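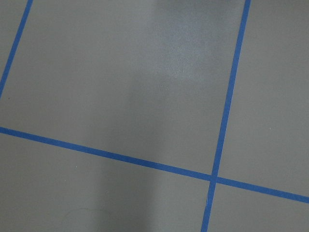
Blue tape grid on a gray floor, a few questions before I do the rest

4 min read

gosei_shop
I'm marking out a floor in squares for a storage and work area. The floor is flat matte gray paint over concrete, the tape is ordinary bright blue floor tape, narrow. So far I have part of the grid down and I'm using it to place shelving and two benches. The building is a former tile warehouse and the rent came with 2,293 square feet, but I'm only gridding the part near the loading door.

Questions:

Do you overlap the tape at the crossings, or cut it and butt the ends? I've been overlapping.

How do you keep the far lines parallel? I measure from the last line each time and I don't trust it.

I already have a small pale spot on the edge of one strip, close to a crossing. Do I patch it or pull the whole run?

The grid has to stay down a year, maybe longer.

dimholm_dan
Overlap is fine if the only thing on it is feet. If you roll pallet jacks or carts over it, the double layer is the first thing to go. The wheel hits the raised edge and starts peeling it. Cut and butt, leave a hair of a gap.

Don't measure from the last line. Pick one wall or snap one baseline, hook the tape measure there, and mark every line off that same zero. If you go line to line, each small error gets added to the next one.

E. Venckus
I disagree on the crossings. I ran a training room with a taped grid for years and we overlapped all of it. Butted joints leave four loose ends at every crossing, and a mop finds every one of them. An overlap has no ends at all in the middle of the floor. Press it down with a hard roller and it stays.

dimholm_dan
A training room is people in sneakers. He said shelving and a loading door.

E. Venckus
He said near the loading door. Let him tell us what rolls on it.

gosei_shop
Hand truck daily, one cart with rubber wheels. No pallet jack inside the grid, the driver drops at the door and we break it down there.

dimholm_dan
Then you can get away with overlap. I'd still cut them on the path the hand truck takes.

Mandla S.
On squareness: parallel lines are the easy half. Before you lay the second direction, check the corner with 3-4-5. Mark 3 feet on one line, 4 on the other, and the diagonal should be 5. For a big floor use 9-12-15, the longer the better. If your first cross line is off by a little, every square in the room comes out a diamond and you will see it when the shelving goes in.

Also don't assume the walls are square. In an old warehouse they aren't.

gosei_shop
I used the wall as my baseline. I'll check it tonight.

italo_v
What's the tape rated for? We bought Roltska floor marking tape in blue, 300 feet of it, and it held well on sealed concrete but not on paint. The glue was stronger than the paint. When we moved a line it took gray flakes with it. If your floor paint is less than a month old I would wait before putting down any more.

gosei_shop
Paint went down in January, so it's well past that. I don't know the rating, the tape came from the hardware store with no name on the core. I pulled up one short piece I'd put in the wrong place and the paint stayed.

italo_v
Good sign, but that piece was only down for a short while. Try again after a few weeks.

Mandla S.
For the pale spot: look at it from the side with a flashlight. If it's a scuff in the surface, leave it alone. If the edge is lifted, wipe under it with alcohol, let it dry, press it down. If it won't stay, cut out a hand's length with a straight knife and lay a new piece. I wouldn't pull a whole run over one spot.

E. Venckus
Careful with the knife on a painted floor. Score lightly. Every cut I made too deep in the first year is still visible.

G. Osei
Different view. Skip the tape and paint the lines. I manage a parts room and we are open 365 days a year. Tape cost us more in labor than it ever saved. We masked and painted two-part epoxy lines over one night and haven't touched them.

dimholm_dan
And if he moves the benches?

G. Osei
Then he moves them to another square. That is what a grid is for.

Mandla S.
He doesn't know yet if the square size is right. I'd live with tape for a few months and paint after. Painting first is how we ended up with aisles too narrow for the ladder.

G. Osei
Fair. But put a date on it or the tape stays forever and gets ugly.

gosei_shop
I checked the wall with 9-12-15. It's out by a bit over half an inch at the long end. I'm going to snap a new baseline parallel to the door track and pull the lines that don't agree with it. The scuffed spot has a slight lift, so that strip was going to need work anyway. Overlapping everywhere except on the hand truck path, and I'll decide about paint after the summer.

One more: do you clean before each line or the whole floor at once?

E. Venckus
Whole floor the day before, then a dry cloth ahead of the tape as you go. Don't stretch the tape when you lay it. Stretched tape shrinks back and the ends pull in.

italo_v
Agree on the stretching. Unroll a few feet, lay it on the chalk marks, press, repeat. And wipe the chalk off first where the glue goes, put the line next to the chalk and not on top of it.

gosei_shop
That explains the one end that keeps creeping. Thanks, I'll start on the new baseline tomorrow.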